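Vestham为Palon洗护系列推出可替换内胆瓶

2019年2月

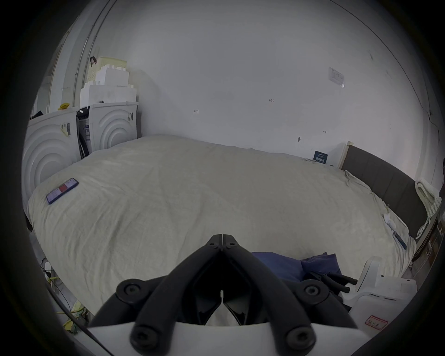 包装生产商Vestham日前宣布，为个人护理品牌Palon开发的可替换内胆瓶已完成模具验收，将于4月开始供货。首批产品用于Palon旗下的沐浴露和护发素，容量统一为500毫升。

新包装由外瓶、内胆和泵头组成。外瓶采用聚丙烯注塑成型，壁厚高于一般洗护用瓶，设计上供消费者长期留用；内胆为薄壁聚乙烯吹塑件，用完后旋下泵头即可取出，换上新的一支。内胆单独销售，瓶口以热封铝膜密封，外面再加一个平盖，运输和陈列时不需要另配纸盒。

据Vestham介绍，项目从立项到模具验收历时47周，时间主要花在瓶口配合上。内胆壁薄，受力后容易变形，早期样品在装入外瓶时会出现偏转，泵管因此贴到内壁，瓶底残留偏多。后来的方案在内胆肩部增加了两道定位筋，与外瓶内侧的凹槽对应，装入时只有一个方向可以到位。瓶底也由平底改为浅锥形，便于把剩余的料体集中到泵管下端。

泵头由Flarovex供应，沿用该公司现有的锁式泵平台，只更换了外罩和按压头的模具。外罩颜色与外瓶一致，采用同一批色母，两家工厂在试产阶段交换了色板，以避免装配后出现色差。泵头内的弹簧仍为金属件，Flarovex表示全塑料弹簧的版本正在测试，目前没有列入这一项目的供货范围。

按同容量计算，一支替换内胆的塑料用量比Palon现用的整瓶少30克。Palon没有公布替换装的零售价格，只表示会低于带外瓶的正装。正装与替换装将同时上架，现用包装售完后不再补货。

外瓶共有四种颜色，表面为细哑光纹理，由模具直接成型，不做喷涂。品牌标识采用丝网印刷，单色，印在正面中部。产品名称、成分表和批号等内容全部放在内胆标签上，外瓶背面开有一条竖向视窗，装入内胆后可以看到标签上的品名和料位。这样同一只外瓶可以通用于沐浴露和护发素，零售端也减少了备货的规格。

标签为同材质的聚乙烯薄膜，由Mai印刷并供应成卷，在灌装线上贴标。Mai为这一项目调整了胶水配方，要求标签在浴室潮湿环境中不起边，回收清洗时可与瓶身一同处理。

在跌落测试中，灌装后的正装样品按底部、侧面和瓶肩三个方向进行，内部编号为807的最终版样品全部通过。此前的一个版本在瓶肩跌落时出现外瓶与底环脱开的情况，底环的卡扣随后由四处增加到六处。替换内胆单独做了堆码和真空泄漏测试，结果符合Palon的运输要求。

生产方面，外瓶和内胆安排在Vestham的同一厂区，分别使用注塑车间和吹塑车间。内胆下线后经过在线检漏，装入周转箱直接送往灌装厂，空箱随车返回。外瓶则在厂内完成印刷和底环装配，再以成品形式发货。

Vestham表示，内胆的瓶口尺寸为标准规格，外瓶外形可以按客户要求另开模具，公司计划在这一结构上继续开发较小容量的洗手液版本。样品可向其销售部门索取，最低订货量视颜色和印刷要求而定。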